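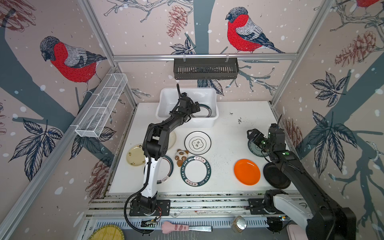 Plates-to-bin, bird wallpaper cell. Left arm at the bin, right arm over the teal plate.

May, started 9:40

Carried on with the plate set for Vusanness. Target for this block is 200 good episodes, both arms, one operator on the leader arms. Yesterday's count stood at 53, and I got 40 more before lunch that I would keep. Frame total for the longest of those is 2944, too long. I was hunting for a grip on the black plate for most of it. Kept it for now with the "slow" tag so we can decide later.

Task string is still "put the plates in the white bin". I want to leave it alone until the block is done, even if the wording is a bit thin. Last month we changed it halfway and had to go back and patch the labels by hand.

Things seen this morning:

Left arm is fine for plates that go in on edge. If the gripper comes down steep and the plate is tilted before it reaches the bin wall, it goes in clean. If I tilt it over the bin I tend to clip the rim. Try to do the tilt early and do it the same way each time.

Right arm is harder. Flat plates give the fingers very little to get under. What works best is one finger outside the rim, one inside, a small drag toward the base, then close. The dark plates are worse for me because I lose the edge on the monitor. Orange is the easiest of the lot.

Plush toy stays on the table as a distractor. It does not go in the bin. I bumped it twice and kept both episodes, as it was still upright and clear of the plates. If it gets knocked over, throw the episode out.

Layout: shuffle all plates between episodes, including which side the three green-rimmed ones are on. I caught myself putting the cream ones on the left every time. Some of that is already in the data - worth checking the start positions before training.

Dropped episodes were mostly my fault. Two were a late stop on the recorder, one was both arms wanting the bin at once. Rule from now on: the left arm clears the bin before the right arm moves toward it.

To do:
Rerun the Likov export on the morning batch and look at the gripper channel, the right one looked noisy in the preview.
Wipe the table, there are smudges right of center.
Ask Edura if they want the slow episodes or only the clean ones.

Stopped 12:15. Back on it at 1:30, same layout rules.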